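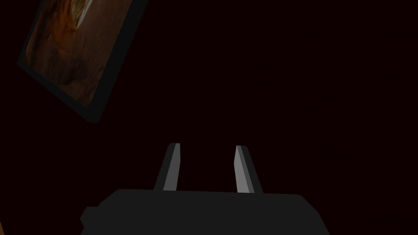

Somewhere past the sixth floor of Clatusness I stopped taking notes and just played. That doesn't happen much with games I'm supposed to be writing about, and it happens even less with puzzle games, which I tend to poke at for an hour with a pencil in my hand and a slightly sour face.

Clatusness is a puzzle-platformer about an old water tower and the two sisters who have to climb it. You control both of them, one at a time, swapping with the shoulder button. Becerra is the tall one. She can reach ledges, pull chains and hold a door open for as long as you leave her standing there. Piltis is small and quick and fits through pipes, and she can ride on top of anything that floats. Every room fills with water on a timer, then drains, then fills again, and the whole game grows out of that one idea.

I love how far it gets stretched! Early on you're just waiting for the water to lift a crate. By the third floor you're sending Piltis down a drain as the level drops so that she pops out behind a gate, while Becerra stands on a switch up to her neck and has to get off it before the next fill. There's a room with a rowboat (you'll know the one) that kept me up well past midnight, and when I finally cracked it I wanted to wake up the whole house.

The game is mostly the work of Senthil Salian, who spent years making little browser puzzles under the name Skurero before putting them aside for this. If you ever played those, you'll recognize the drawing style, all thick outlines and flat greens, and the habit of hiding a second exit in any room that looks too simple. He answered a few of my questions by email, and his favorite part of the job seems to be throwing rooms away. He built 1067 of them for Clatusness. The finished game uses a small slice of that.

"If I could solve it without being surprised once, it went in the bin," he wrote. "Some of them hurt. There was one with a bathtub that I still miss."

I'd have liked to see the bathtub.

Not everything works. Swapping sisters takes a beat longer than it should, and when the water is rising that beat feels like a week. The fourth floor leans too hard on chains, and the checkpoints there are stingy — I redid one long climb so many times that I can hum the music backward. The hint system is a frog who speaks in rhymes, and a couple of the rhymes were harder for me than the rooms.

But the undo button is a wonder. Hold it and everything runs in reverse, water included, all the way back to the moment you walked in, and you can let go anywhere along the way. My save file says I've used it 3207 times. It makes you brave. I tried things in this game that I'd never risk in one that sends you back to the door for a wrong jump, and a good half of them worked.

There's a two-player mode too, with each of you taking a sister. My brother and I got through 2 floors of it before we had to stop for dinner, mostly because he kept leaving me in the pipes. A free update with extra rooms is due in December, and I've asked, very politely, about the bathtub.

Contact the editors | Copyright, all rights reserved | Back to top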